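So the Whitcombe swap shelf is back, and I'm more excited than a grown adult should be! If you missed it last winter, it's the spot by the library stairs where you leave seeds you won't use and take home ones you will. It opens at 4 in the afternoon and stays open until the librarians want their supper.

I dropped in early with my leftover beans (a runner type, very pushy) and came home with 14 packets, mostly tomatoes. There were up to 70 on the shelf by then, with more promised from the Trilodlow allotments. 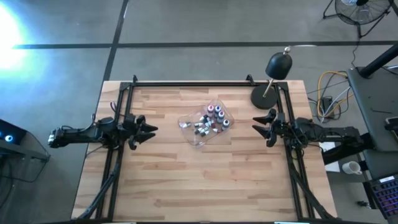 Salma Abdel Hamid would like everyone to please write the year on the packet this time, as she sowed a whole tray of mystery parsnips last February and got one sad seedling for her trouble. Fair enough. I've been guilty of that myself, and I've put a pen on a string next to the shelf.

Squash and sweet peas are what people keep asking for, so if you've got spares, bring them! Small envelopes are welcome too. The swap runs for 12 days, and whatever's left goes to the school garden.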